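What Lives Inside a Big Computer?

Have you ever wondered what is going on inside the large box that sits under a desk and hums to itself all day? Lots of children think a computer is the screen, and quite a few grown-ups do too! The screen is only the part that shows you things. The adding up, the remembering and the fetching all happen in the box, which is called the case. If you take off one side of it, you find a sort of small town in there, with its own power station, its own roads and its own very busy town hall.

We shall begin at the power station, because without it the rest of the town would be fast asleep. Its proper name is the power supply unit, and it is a metal box that lives inside the bigger box.

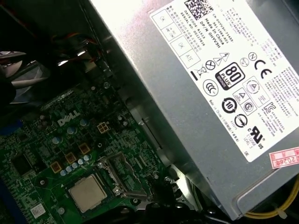
Brondier Young Explorers, Issue 71

The electricity that comes out of the wall at home is far too strong for the tiny parts of a computer. It would be like trying to water a daisy with a fire hose. The power supply takes that strong electricity and turns it into a gentler, steadier sort, and then sends it along wires to wherever it is wanted. The yellow wires tucked along the bottom of this one are held in a bundle by a little white cable tie.

Now have a good look at the label, which is packed with writing. Some of it is in English and some in Chinese, and there are lots of little signs as well, so that people in different countries can understand it. Can you find the bin with a cross through it? It means that old electrical things mustn't go out with the ordinary rubbish, but should be taken to a place where they can be recycled. The triangle with the lightning bolt is a warning about electricity. It is a very important one, too, as a power supply can hold on to some electricity even after it has been unplugged, so its metal box is never, ever for opening. Then there is a badge that says 80 PLUS. That one is given to power supplies that are good at not wasting much electricity as heat.

Wagner Andrade, who answers your letters for us, had a lovely one in July from Arthur, aged 10, of Trarnow. Arthur wanted to know whether a computer has a brain. Well, Arthur, it has something we often call a brain, although it can't feel hungry or get the giggles. It is a flat square called the processor, and it sits in a metal holder on a big green board. See if you can spot it near the middle of the board.

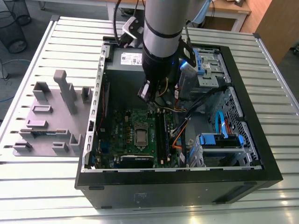
The green board and its neighbours

The big board is the motherboard, and it is where all the other parts join up. Thin metal paths run all over it, carrying messages from one part to another, rather like the roads in our town. This one has DELL written on it in white letters, though you will have to tip your head sideways to read it.

Just to the right of the processor's holder are some long black slots. They are for the memory, which comes on slim little boards that stand up in a row. Memory is where the computer keeps whatever it is busy with at the moment, a bit like the top of your desk when you are doing a project and have your pens and paper and glue all out at once. When the computer is switched off, that desk is swept clean, and so it is a good idea to save your story before you go down to tea!

A processor works so hard that it gets hot, and when a computer is being used it normally has a cooler sitting on top, often with a fan. That is most likely the humming you can hear.

Words to remember

Case: the big box that everything fits inside.
Power supply: the part that turns electricity from the wall into the sort a computer can use.
Motherboard: the large board that joins all the parts together.
Processor: the part that follows instructions, one after another, terribly fast.
Memory: the place for things the computer is using just now.

Please don't open up a computer by yourself, even an old one. If you would like to see inside, ask a grown-up who knows how to do it safely, and perhaps take a pencil and paper along so that you can draw your own map of the town. Wagner would love to see it.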